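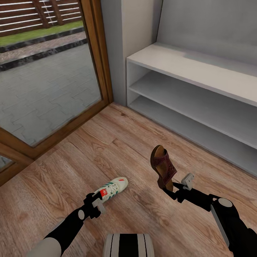

Section 2. Setting up your channel page in Vullico

By now you should have Vullico installed and your account confirmed. If you haven't, go back to Section 1 and come and find us again afterwards – it'll all still be here. This section takes you through joining your video channel to Vullico, filling in the page your viewers see, and lining up your first upload. Have a cup of tea to hand and take it at your own pace, as everything is saved when you move from one screen to the next.

You will need:
Your channel's sign-in name and password
A channel picture and a banner
A video you're happy to try things out with (a short one is best)

Joining your channel

1. Open Vullico and choose Channels, then Add a channel.
2. Type in the name of your channel just as your viewers see it, capital letters and all.
3. Press Join. A sign-in window will open, and you may need to look behind your other windows if it seems to be taking its time.
4. Sign in, read through the list of permissions and press Allow.
5. When the little dot beside your channel name turns green, you're joined up and can close the sign-in window.

Note: If you look after more than one channel, go through these steps once for each. The Home plan lets you join 2 channels and the Grilero plan lets you join 14.

Caution: Please don't press Join a second time while the dot is amber. You'll end up with the same channel listed twice, and taking one of them away removes the saved drafts from both. 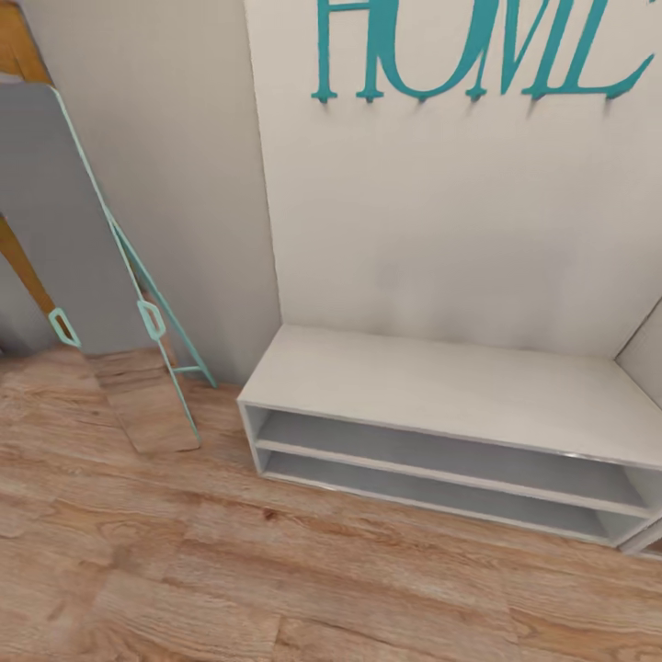
Filling in your page

6. Choose Page, then About. Write a few lines on what your channel covers, whether that's songs, sketches, reviews or a bit of everything. You can change it as often as you like, so there's no need to fret over it.
7. Add your channel picture and banner with the two Browse buttons.
8. Under Links, paste in any other places people can find you. Vullico checks each link as you add it and puts a tick next to the ones that work.
9. Press Preview and have a good look at the page in both the wide view and the phone view. Long banners do tend to lose their ends on a phone, so keep any lettering towards the middle. 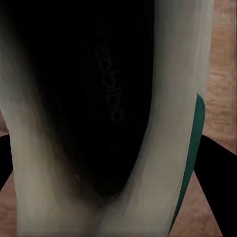

A trainer from above, with "adidas" on the insole.

Lining up your first upload

10. Choose Uploads, then New, and drag your video into the box.
11. Give it a title and pick a thumbnail. Jarman, the built-in thumbnail picker, will offer you a handful of stills, or you can use one of your own.
12. Set the day and time you'd like it to go out, and check the time zone at the bottom while you're there.
13. Press Line up.

Note: Tags are optional. You can have up to 33 on each video, with a comma between them.

If you see message 1786, the video file was still open in another program. Close your editor (Rindov users should close the player window as well), then press Try again.
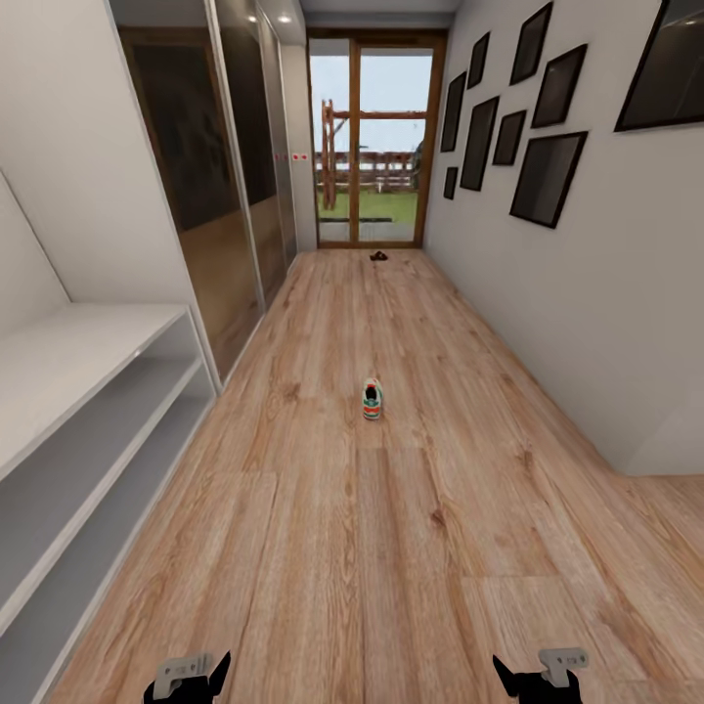

Hallway with a plank floor and a glazed door at the far end.

Changing your mind

Choose Uploads, click the video and press Hold. It goes back to your drafts with its title, tags and thumbnail kept as they were – only the date is cleared. Press Line up again once you've picked a new one.

Playlists and comments are dealt with in Section 3.

Page last updated February 8, 2018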